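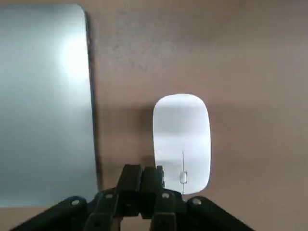

Wrist cam view over the mouse, laptop on the left

Karnham Robotics Club > Build Help > Student Projects

Thread: Ikar arm, mouse pick keeps coming in low

marchal_bench
Posted 3/28/26

We are doing the desk clearing task for the May demo. The arm has to pick up a mouse and set it on a pad to the right. It cannot touch the laptop. The picture at the top is from the wrist camera at the point where our script stops and waits before it closes.

The fingers are together here and sit a little left of the mouse. I think the offset in our camera calibration is wrong. My teammate thinks the calibration is fine and the detector is giving us a bad center. We have spent two club nights on this and would like another opinion before we redo anything.

We are using the Prolance code from last year with the tool offset changed.

tanline_6
I'd look at the detector first. The mouse is white and glossy and the top half is a lot brighter than the bottom half. If you threshold on brightness, the box will shrink. Then there's the glare on the laptop lid, which is bright too. Print the box before you touch the calibration.

gearlash
Disagree. If glare was pulling the center it would pull it toward the bright half, and that's the end away from the gripper. They're left and short. That sounds like an offset to me. Put a dot of tape on the table, send the arm to it, and measure how far off it lands. Ten minute job.

tanline_6
It could be pulled left by the lid if both blobs get merged. You can't rule that out from one picture.

gearlash
Fair, but the tape test would rule it out.

marchal_bench
We can do both on Monday. The detector is not a plain threshold, it's the small model the seniors trained. I don't know what lighting they trained it with.

oddsocket
Different question. Why are your fingers closed at the wait point? You want them open before you come down over anything. If they drop like that, even with perfect calibration you're going to poke the mouse or the table.

marchal_bench
The open command is the next line after the wait. It was in last year's code that way.

oddsocket
Move it up. Open, then approach, then descend, then close. Ours at school had the same order and we cracked a finger pad on a stapler.

gearlash
Agree with that one. Also pick which way you're going to grab. The mouse is lined up pointing straight at the gripper. You want one finger on each long side, so check your jaw direction before you go down. If the wrist is turned 90 degrees you'd be trying to grab it end to end and I doubt you have the opening for it.

quietrelay
Can you put something matte on the mouse? Our team put masking tape on a shiny part and the detections got steadier.

marchal_bench
Demo rules say the objects stay as they are, so no tape on the mouse. We can move the lamp though.

tanline_6
Then move the lamp and run it 3 times in each spot. Save the boxes.

marchal_bench
Ok. Plan for Monday is the tape dot test, then the lamp, and I'll move the open command tonight. Log from the last run is number 1923 in the shared folder if anyone wants to look at the joint values.

gearlash
Looked at 1923. Your tool offset is in inches and the rest of the file is in millimeters. Check line 6.

marchal_bench
That's my edit. Fixing it now. Still going to print the boxes.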